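From the bench: eggplants, timestamps and a very long Saturday

Hello again from the software corner! Last time I promised I'd stop going on about the planner and write something cheerful, so naturally this one is mostly about the planner. Sorry. There's some perception in it too, if that helps.

For anyone who joined over the break, Cultow is our pick-and-place stack. It takes in the overhead camera and the wrist camera, works out what's on the table, picks a grasp, plans a path and hands the whole lot to the controller. It's been going along pretty well on blocks and boxes. In June we moved it over to produce, and that's when the fun started.

The trouble with produce is the shape, obviously, but it's also the way the shape ends. A box stops where you expect it to. An eggplant sort of trails off, and our segmentation kept losing the last bit of it, so the planner reckoned it was carrying something a good deal shorter than it was. You can guess how that goes when there's a plate nearby. Xuân Nghiêm spent the better part of a week on the mask code and came back with a fix that was four lines long (she was a bit cross about the ratio). The masks now get merged across both cameras before we fit the object's long axis, and the fitted length goes straight into the collision model for the whole carry.

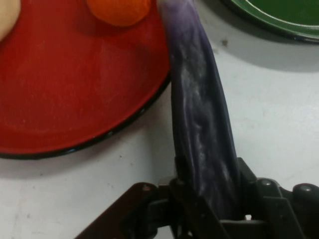 Wrist camera view, eggplant in the gripper with the red plate to the left.

The wrist camera has been a whole saga of its own. Once the gripper's closed, a big chunk of the picture is the gripper, and the old filter would happily stick a dark finger and a dark vegetable together and call it one object. Jozefína Štěpánek's answer was to render the gripper from the joint readings, mask that out and only then look for the thing being held. It sounds simple when I type it out like that! In practice the camera timestamps were drifting against the joint readings, so the mask was always a little bit behind, like a dubbed movie. We fixed the clock sync first and half our "perception bugs" packed up and went home.

While we were in there I finally sat down and cleaned out the replay log. We had 1,907 grasps saved, going back to the very first version of the recorder, and over 2,000 if you believe the index file, which you shouldn't. The leftovers were entries with no frames attached, so they're gone now. If you've got a script that assumes the old index, please have a look before you run it, and shout if it falls over. 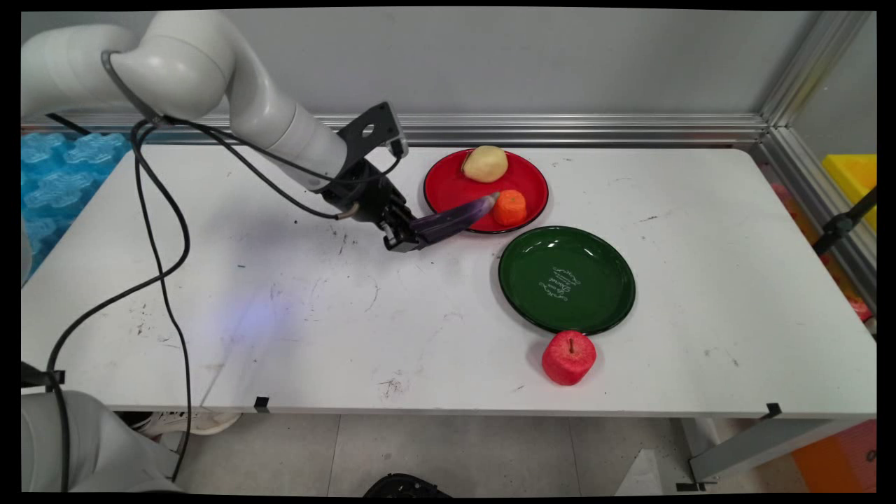
The replanner is my own favourite bit of this release, so bear with me. Before, Cultow worked out one path at grasp time and stuck to it no matter what, which was fine until the object shifted in the fingers and the path was suddenly wrong. Now it checks the held pose at every waypoint and only replans the part that's left, so you don't get that awful pause where the arm stops dead and thinks. The check I care most about is clearance at the tip. With the eggplant held at an upward slant like that, and its narrow end pointing at the red plate where the potato and the tangerine are sitting, the tip is what you've got to plan for, and the old code was measuring from the middle of the fingers. Vojtěch Šťastný wrote the new distance query and it's quick enough that I've stopped watching the timer.

A few smaller things, in no particular order. The config viewer from the Vasberg branch has been merged, so you can compare two runs side by side without opening 8 terminals. Grasp scores show up in colour now – green for keep, red for skip – and yes, there's a setting for people who can't tell those apart. Bořivoj Beneš has renamed the launch files so they're all in the same style, and the old names will keep working for one more release. The gripper force limit has moved out of the planner and into the controller, where it should have lived all along.

Still on my list is the release motion. We open the fingers at a fixed height over the plate centre, and for anything long I'd like to lay it down one end first. Anežka Sokol has a sketch of it on the Zoltanska branch if you're keen to have a play. It only handles straight objects so far, and it gets confused if the target plate already has something on it, so treat it gently and send her your logs.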